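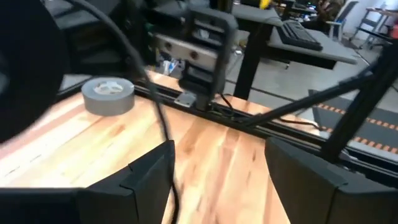

Bench notes, back table, April

3 min read

Started a little after 9 a.m. The butcher-block table has been the dumping place since the Nonham parts came in, so the plan for the morning was to clear it, check the rail along the back edge, and write down what lives where.

State of the rail: black extrusion along the far edge, upright bracket near the middle with the gray plate bolted on the front (the one with two round holes). Silver clip at the foot of the bracket is on the rail. The yellow and black wires run off to the right from there. Want them in a sleeve eventually. For now, tape.

Duct tape stays on the left side of the table. Gray roll, the ordinary kind. It keeps walking off to the Drarkis bench, so please bring it back when you're done. There is a second roll on order but it's the wide one and too stiff for wires.

Measured the rail from the left end cap to the right end cap, 1,170 mm. The drawing says 1,200, so either it was trimmed or the drawing is for the older table. I'm going with the tape measure. Penciled the correction on the drawing and put it back in the folder.

Bracket height. Plate was sitting low last month and the bolts were only finger tight. Backed them out, cleaned the threads, put them back with washers. Pulled on it by hand and it didn't move. Will check again after a week of use. If it loosens, try the split washers in the Mekonnen drawer. Do not use thread glue on this one, we take the plate off too often.

Slots in the bracket: the upper ones are better for adjusting, the lower ones are hard to reach with the long key. Short key is in the tray with the calipers.

Wood. The top is dry and a little rough toward the front. Wiped it down, scraped off old tape glue with a plastic card, then oil. Used the Esora oil, thin coat, rag in the metal can afterward. The amber strips take it faster than the pale ones and look blotchy for an hour or so. Leave it alone. Second coat at 2 p.m., nothing heavy on it until the next morning.

Went through the loose hardware while the oil was soaking in. Emptied the three mixed jars onto a towel and sorted by size. 261 M5 bolts, which is plenty, and over 200 M5 washers. Hardly any T-nuts that fit this rail. Most of what's in the T-nut jar is for the wider profile and won't go in the slot. Bagged those separately and marked the bag WIDE. Need to order the narrow ones, a pack of 50 would do.

Cables. Anything hanging across the table should get tied up before someone works under it. I caught my sleeve once today. Hook-and-loop straps are in the second drawer, use those and save the zip ties for things that stay put.

Desk behind the table: keyboard stays there. Keep oil and rags off that desk. I wiped the desk top and left everything else as it was.

To do
- order narrow T-nuts
- sleeve for the yellow and black wires
- recheck plate bolts
- sand the front edge of the top, 180 then 240, before the next oiling
- find out which drawing goes with this table

Stopped at 4:30 p.m.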